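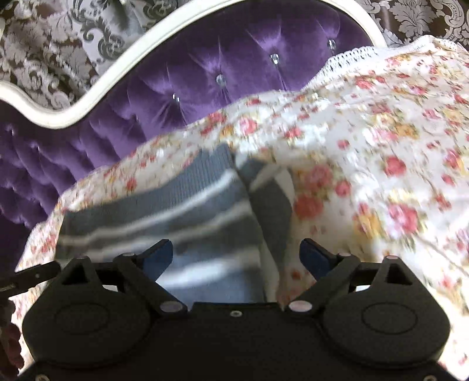

Shingles shot before a trip, is one week enough?

girnine_gal
I turn 54 in March and my doctor's office in Roddale says I can get the first shingles shot this Friday. We leave on a road trip a week later. My sister was wiped out after hers and I don't want to spend day one moaning in the back seat. Should I wait till we're home?

Flimex
I had mine at lunchtime, felt lousy by supper, sore arm, chills, the works, and was fine in 2 days. I'd get it now! You need the second one a few months later anyway (two to six, I was told), so put that on the calendar too. And ask what you'll pay. Mine was nearly $200 before I switched drugstores, then 15.

murin_mike
get it. arm hurts thats all

oldporchlight
A week seems like plenty to me, but if you're on anything that messes with your immune system, call the pharmacist first. Mine picked up right away and was really nice about it. Oh, and wear short sleeves, I had to half undress in the booth.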